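Search this site Go Advanced search

Print this article | E-mail to a friend

Still waiting for the robot to do the putting away

January. By Gunhild Bundgaard

Putting a peg in a hole is a dull job. It is also a large part of what people on a fitting bench do all day, and of what the rest of us do when we plug in a kettle or put a key in a door.

Nerari, a parts supplier in Plendville, has 703 product lines that are still fitted by hand. Its production manager, Onyshchenko, would like to pass 12 of them to a machine. So far she has passed on none.

"A fixed machine is fine if the part never changes," she says. "Ours change every month."

The hope is a robot with two arms and proper fingers, which could be moved from one job to the next. Practice starts on a board of small parts.
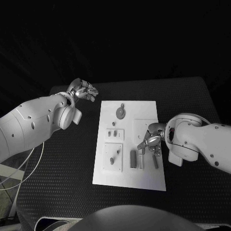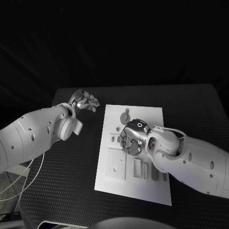 White arms, jointed fingers and the parts board.

What the hand finds hard

Fingers give a robot more ways to hold a thing, and more ways to drop it. A thin peg can turn in the grip. The hand may also hide the part from the robot's own camera, so the last bit has to be done by touch, and touch is where machines are weakest.

Pultora, which runs trials for small factories, logged 1,755 attempts at one fitting job last year. It wants 3 clean shifts in a row before it will recommend a robot for paid work, and has yet to see them.

Homes will take longer. A bench can be kept tidy and well lit, and a kitchen drawer seldom is. Onyshchenko expects to have a machine on her easiest line first, with a fitter working beside it.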